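Packaging and Presentation of Handmade Gift Candles
Student Project Report, Department of Design and Merchandising
Prepared for Kinside Gifts, Trunham

1. Purpose

The project examined whether a change of packaging would affect the sale of the Joseph candle, a beeswax pillar sold by Kinside as a holiday and wedding gift. The candle had been sold in a plain folding carton. The firm asked for a rigid box that could be kept after the candle was used and that would fit its existing shipping cases.

2. Method

Two box designs were prepared. Design A had a lift-off lid and a paper lining. Design B, named Usine, had a hinged lid, a ribbon pull and a fitted cotton lining. Both were covered in dark green book cloth and stamped in gold on the lid. The boxes were cut and covered by hand over the spring term, and 60 of each were completed to a standard the firm would accept.

The boxes were offered at the Trunham store at the same price, on the same shelf. Shoppers were invited to fill out a short card on appearance, ease of opening and intended use. A total of 463 cards were returned. Cards with no box marked were left out of the comparison.

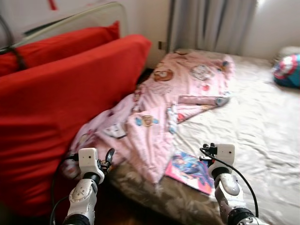
3. Findings

Design B was preferred by most respondents. The lining was the feature mentioned most often, followed by the ribbon pull. Several shoppers wrote that the hinged lid made the box suitable for letters or jewelry. Design A was described as easier to wrap, and older shoppers found the loose lid simpler to handle.

The main weakness of Design B was labor. The hinge had to be glued in 2 stages, and the cloth along the spine wrinkled if the second stage was rushed. Almost 766 minutes were spent on the first batch of hinges alone.

4. Recommendations

It is recommended that Kinside adopt Design B for the wedding line and retain Design A for general holiday stock. The ribbon should be changed from satin to grosgrain, which frayed less at the cut end. A revised cutting template for the lining is attached as Appendix C.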